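Care of Children's Books at Home and in the Classroom

Household Guidance from the Skultlow Reading Service

Illustrated history books for young readers are handled more roughly than almost any other kind of book. They are read on floors, at kitchen tables and in the back seats of cars, and they are often passed from one child to the next for years. The following guidance is issued to families and schools that borrow from the Skultlow collection. It applies equally well to books owned at home.

Cleaning covers

Most picture books for this age group have a coated cover that tolerates light cleaning. Use a soft cotton cloth, barely damp, and wipe from the spine outward. Dry the cover at once with a second cloth. Household sprays should not be applied directly to a book, as the liquid runs into the joint and loosens the paste beneath.

Uncoated covers and cloth bindings must be cleaned dry. A white vinyl eraser will lift most pencil and finger marks. Work in one direction with light pressure, and brush the crumbs away from the spine.

Removing stickers and price labels

Warm the label with a hair dryer on its lowest setting, then lift one corner with a fingernail or a plastic card. Pull slowly and keep the label low against the cover. Metal blades are not recommended. Any remaining adhesive on a coated cover can be rolled off with a clean fingertip. Labels on uncoated paper are best left in place.

Torn pages

Ordinary clear tape turns yellow, shrinks and leaves a stain that cannot be removed at home. A torn page should be mended with thin repair tissue and wheat starch paste, applied with a small brush. Place waxed paper on both sides of the mend, close the book and leave it under a weight overnight. Fold-out maps and castle cutaways tear most often at the crease, and a narrow strip of tissue along the back of the fold will usually hold for several more years.

Pages that have come away completely should be kept flat in an envelope inside the front cover until they can be tipped back in. The Service holds 1,225 children's titles, and last year 81 of them were returned for repair with loose pages. Most had been mended with tape before they reached us - a well-meant step that doubled the work.

Shelving

Books should stand upright, supported on both sides, with enough room for a hand to grip the cover. Pulling a book out by the top of the spine is the most common cause of damage. Push the neighboring books back slightly and take hold of the middle instead. Large-format books that do not fit upright should lie flat, no more than a few to a pile, with the heaviest at the bottom.

Keep shelves away from radiators, outside walls and direct sun. Dust the shelf boards with a dry cloth before the books go back, and allow any freshly cleaned surface to dry fully.
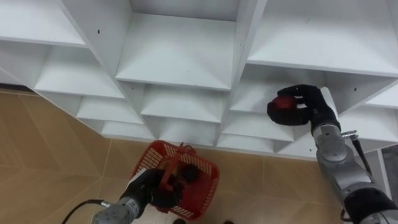
How often should a child's bookshelf be emptied and dusted?
Twice a year is sufficient in most homes. Where there are pets or a fireplace, every three months is preferable.

Damp and odors

A book that has been lightly wetted should be stood on end with its pages fanned, in a room with moving air. Do not use an oven or a microwave. If the pages are glossy, place waxed paper between them before they begin to dry, or they will stick together permanently.

A musty smell can be reduced by placing the book in a lidded box with an open dish of baking soda. The powder must not touch the book. Check after one week and replace the powder if needed. Books with visible mold should be sealed in a bag and kept apart from the rest of the shelf.

Crayon and ink

Wax crayon on a coated cover can be softened with the hair dryer and blotted with a paper towel. Crayon on inside pages may be reduced with the vinyl eraser, though some color will remain. Ballpoint ink should not be treated at home.

Repair materials

Borrowers may collect a small packet of repair tissue from the front desk on Wednesday afternoons. Each packet contains 2 sheets and a printed copy of these instructions. Questions about older or signed copies should be addressed in writing to Karlijn De Graaf, Collections Care - please do not send the book itself until you have received a reply.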